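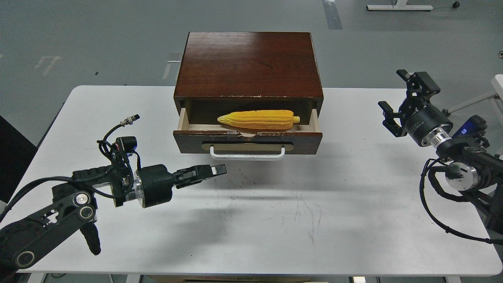
Good practice for two-arm stations, part one. I have written the rules for our bench at Semmont since May, and several people asked me to share them, so I will post them one by one. The first rule is about the state of the object before anybody presses start. It must be written with words, and the words must be the same for every operator. "Drawer open" is not a state. A drawer pulled partly open with the corn lying inside it is a state, and a closed drawer is another one. In our log we keep separate codes for them. Before we had the codes, two operators at the Kostby site used the same word for different things, and 446 episodes had to be labeled again.

2/ Second rule: the arm which does not work at this moment also has a rule. We call it the waiting arm. It must have a named waiting position, its fingers must be clear of the object, and its cables must not lie in the path of the other arm. I see many procedures where only the active arm is described. Then every operator parks the second one as he likes, and you can not compare one day with the next.

3/ Third rule: approach the handle slowly. We have a speed limit for the last part of the way, and it is the same limit for opening and for closing. Please do not make a special faster limit for closing. Closing looks easy, but the fingers are near the wood in both cases.
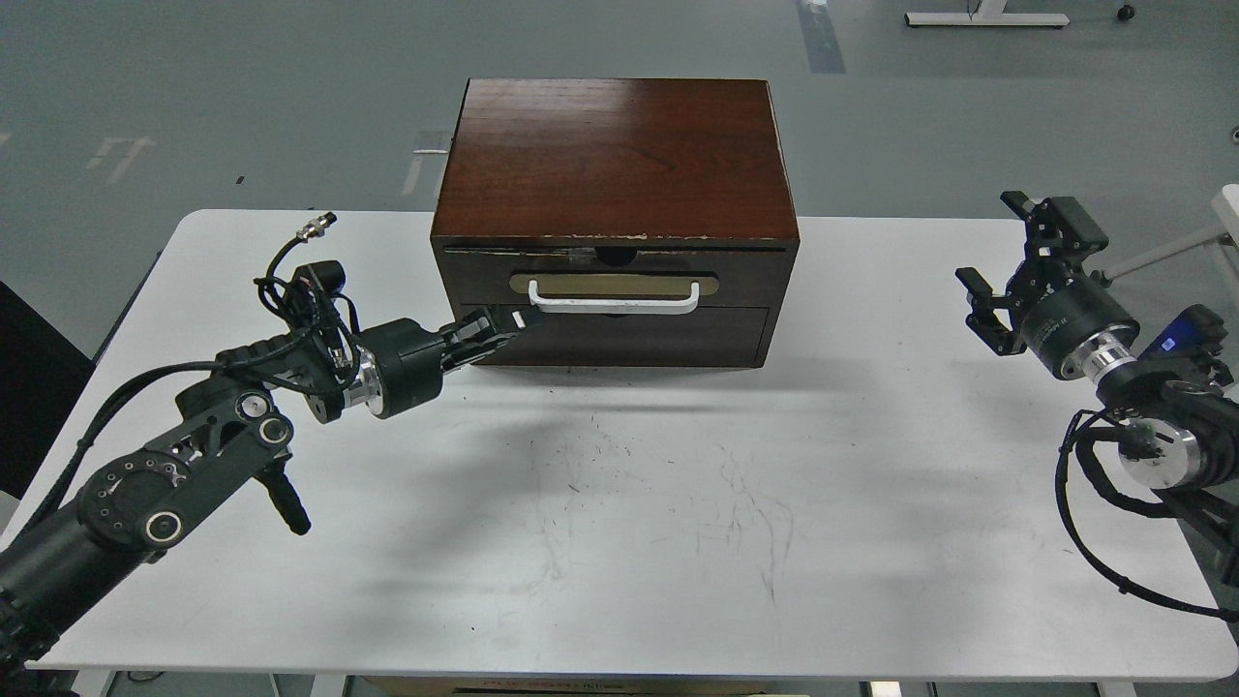
Erkano replied that a speed limit alone is too weak, and that their shop also puts a force limit on the gripper before the first contact. I agree with this and I have added it to our text. My only remark is that the force limit should be written on the same page as the speed limit. If the operator must open a second file, he will read only one of them.

4/ Fourth rule: wear must be recorded. Old furniture gets chips on its edges, and a table gets scuffs. This is acceptable, but it must be in the log with the time of day when it was noticed. We inspect after each 360 episodes. The inspection sheet has 9 lines and I refuse to make it longer, because a long sheet is signed without reading.

5/ Fifth rule: one hand holds, one hand waits. While a gripper has the object, the other gripper stays open and empty until the next step is called by name. With us the operator says the step aloud. It feels strange in the first week, later you do not notice it.

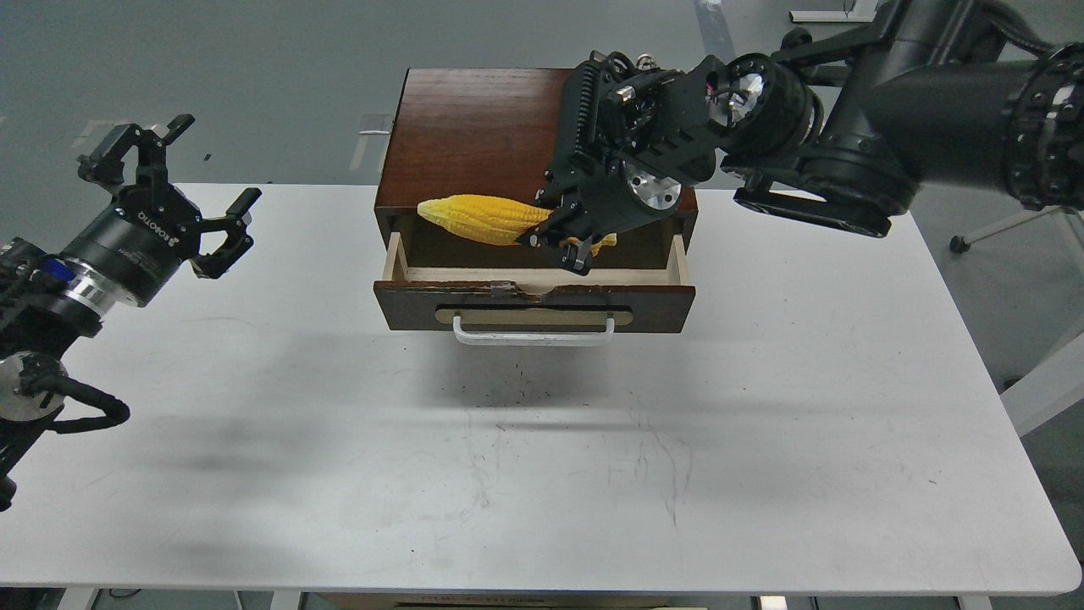 Somogyi asks whether this rule makes handovers impossible, when both grippers must touch the object. It does not. A handover is its own step with its own name, and during this step both may hold. What I want to forbid is the second gripper closing on something during a step where it was not mentioned.

6/ About stopping. Any person in the room may stop the arms, also a visitor, and is not asked for a reason before the arms are still. After a stop we do not continue the episode. We mark it as stopped and start a new one from a written state (see the first rule). Our log has 1388 episodes now, and the stopped ones are kept together with the others.

7/ The next part will be about cables and how to fix them along the links. I am still collecting opinions on this, so if your shop has a written rule for it, please send me the exact text and not only the idea.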